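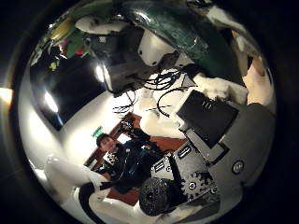
Why does bread dough need to rest after you knead it?
Kneading tightens the gluten, and tight gluten fights back when you try to shape it. Give it a rest under a towel and it'll stretch without tearing.

I know, I know, waiting is the dull bit of this class! Rizwan Warraich tried skipping it in September and his rolls sprang back into little golf balls (they still got eaten). So put the kettle on and read ahead if you like.

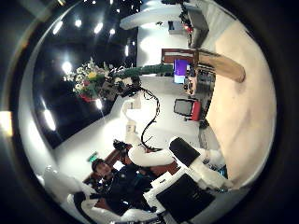
Page 11

Shaping. Flour your hands, not the whole counter. I pull the edges into the middle, flip the ball over and drag it toward me so the skin gets smooth. If it slides around you've used too much flour – wipe some off and try again.

Poke test: press a floury finger in. If the dent fills back slowly, bake. If it pops right out, leave the dough alone a while longer.

For next time please read Rania Badawi's rye notes and bring a jar with a loose lid. We're starting our own starters, and mine is very bubbly at the moment, so everybody gets a spoonful.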